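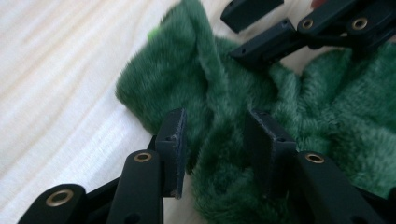
Fake fur

Fake fur (also called faux fur, fun fur, or "teddy" if you're of my mum's generation) is any pile fabric made to look or feel like an animal's coat. I've been sewing with it for years and I still find it in my tea, so take this entry as coming from someone who is fond of the stuff but has few illusions about it!

How it's made

Most of what you'll find in shops is acrylic, modacrylic or polyester. The fibres are fixed into a knitted or woven backing, then brushed, sheared and sometimes heated to get the finish. The knitted sort stretches a bit, usually more across than down, and it's what I'd start a beginner on. The woven sort behaves itself better on chairs and stools but can be stiff as a board.

Pile

The pile is the hairy side, and its length decides nearly everything else. Short pile is easy to sew and looks a bit like velvet from across the room. Long pile hides terrible stitching (hooray) but shows every bald seam where you've trimmed too much. It also has a direction, called the nap, and if you cut two pieces with the nap running opposite ways they'll look like two different colours once they're joined. I did this on a bolster for Tariq Jadoon and he was very kind about it.

Colours

Early fake furs mostly copied real animals, so you got browns, greys and a lot of leopard. Dyed shades that no animal ever wore came along later, and these are my favourites. Deep greens are lovely and swallow the light, though they show up every speck of white lint in the house. My own stash came largely from a closing-down sale in Clunlow, where I paid far too little for 14 remnants and had to get the bus home hugging them.

Cutting and sewing

Cut from the back, one layer at a time, with a craft knife or just the tips of your scissors, so that you slice the backing and leave the hairs alone. Push the pile inwards, away from the edge, before you pin. Afterwards, tease the trapped hairs out of the seam with a blunt needle. Shiyu Cao, who taught me, uses an old toothbrush and gets a better result than I do.

Washing

Cool water, mild soap, no tumble dryer. The fibres are plastic and they frizz with heat, and once they've frizzed there's no bringing them back. Shake the piece, let it dry flat on an old sheet, then brush it gently with a pet brush. Keep the iron well away from it too.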